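Forum Trerstead › Haushalt & Automatisierung › Können Maschinen inzwischen aufräumen?

schraubenkoenig
6. Oktober 2019
Meine Frau fragt, wann endlich so ein Ding die Küche macht. Ich habe ihr den Staubsaugerroboter gezeigt. Sie hat auf die Krümel in der Ecke gezeigt. Gibt es da was Ernsthaftes, oder bleibe ich die Maschine im Haus?

lötfee_nord
Du bleibst. Wir haben bei Grirkness in der Packerei zwei Arme stehen. Kartons gleicher Sorte vom Band nehmen, 70 am Stück, wunderbar. Leg einen quer dazwischen und der Kollege Arm denkt nach wie ein Beamter vor der Mittagspause.

Ich rede von so was, hochkant auf dem Tisch:
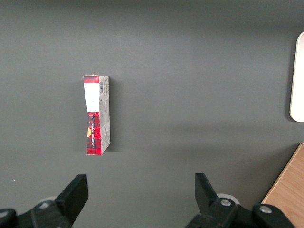
Lesezeit des Beitrags: 2 Minuten

Schmale Schachtel, rotes Karo, Strichcode an der Seite, drumherum graue Platte. Leichter wird es nicht. Trotzdem: kippelige Sache, so hochkant. Zu früh zugreifen, und sie liegt.

Distby
Sehe ich anders. Eine einzelne Schachtel auf freier Fläche ist doch längst gelöst. Schwierig wird erst die Besteckschublade.

lötfee_nord
»Längst gelöst« sagen immer die, die nicht danebenstehen. Im Mai hatte ich 257 Fehlgriffe im Protokoll. Alles Pappe.

Distby
Dann stimmt eure Kalibrierung nicht.

lötfee_nord
Danke, die Idee kam uns auch schon.

xie_werkstatt
Ihr habt beide ein bisschen recht. Greifen geht. Wissen, wo das Zeug hingehört, geht nicht. Mein Sohn ist 9 und scheitert an exakt derselben Stelle.

schraubenkoenig
Also Schachteln ja, Küche nein. Und wer räumt dem Roboter hinterher?

Distby
Du. Aber mit App.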